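Ticket 356 – Dell workstation, office 3 – random shutoffs, grinding noise
Opened by: Naheed Janjua, Skirkness
Priority: medium (was high, we found a loaner)
Status: open, waiting on part

Problem as reported
Machine cuts out with no warning. Mostly when the Plotard exports run, once just sitting at the login. Grinding noise on cold start, goes away after a few minutes. User says it got worse in August when they moved desks. No blue screen, just off. Power button light stays dark for a bit then it will start again.

What I tried before opening it
Different outlet, different power cord. Same.
Pulled the surge strip out of the chain, straight to wall. Same.
Event log only shows the unexpected shutdown entry, nothing useful ahead of it.
Ran the built in diagnostics, quick pass fine. Long pass died at 50 percent, no code.
Backed up the user folder to the Coelho share before doing anything else. Took forever, 1000 and something little drawing files.

9:40 – opened it up
Shut down, unplugged, held the power button in to drain it. Laid the case on its side on the bench. Side panel off, that part was easy.

Dust was bad. Thick felt on the intake, less further in. Blew it out in short bursts and held the fan blades still while doing it. Vacuumed what fell out.

10:15 – cables
Reseated the main board connector and the smaller one near the processor. The small one was not clicked in all the way, maybe that is the desk move. Memory out and back in, same slots. Reseated the graphics card too, one screw was missing, put a new one in.

Checked the label on the power supply for the part number so Dralton can quote it. Print is tiny, copied it twice and got two different answers, third time matched the second. Number is in the internal notes, please use that one and not the one in my first email.

10:50 – blue plastic in the drive area
Needed this out of the way to get at the cabling. It did not want to move. Do not pry at the thin rail, it flexes and I don't want to order another one. Work from the stepped tab end, there is a little raised latch on it. Slow and even. If it binds, push it back in and start again. 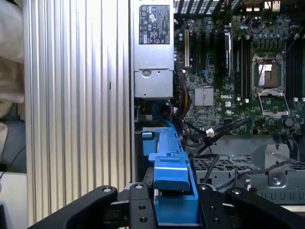
11:20 – first boot after cleaning
Back together, panel left off for now. Started first try. Grinding is still there but quieter, seems to come from the power supply end and not the processor fan. Put a finger lightly on the hub of the processor fan for a second, no change in the noise. So probably the supply fan.

11:45 – load test
Ran a Plotard export on the biggest job they had. First one finished. Second one finished. Third one shut off part way thru, same as before, straight to black. Waited a few minutes, started again fine.

So the loose connector was not it, or not all of it. Supply is my bet – noise plus shutoffs under load plus the long diagnostic dying. Have not ruled out the board.

1:10 – called Dralton
They want the part number and the service tag. Sent both. Refurb or new, asked for both prices. Told them it has to be the same shape, the mounting is not standard as far as I can tell and I am not cutting anything.

Still to do
Swap supply when it gets here
Rerun long diagnostic, whole thing, overnight if needed
Three exports back to back before it goes to the user
Panel back on, check the blue piece is latched
Tell user to keep the intake off the carpet, again
Give the loaner back to Skirkness front desk, they are asking

Note for whoever picks this up
Case is staying on the bench, please dont stack stuff on it. Screws are in the mug with the tape on it. Backup is good, I opened some 50 files at random and they were all fine. User can get to them from the loaner under her own login.

– N. Janjua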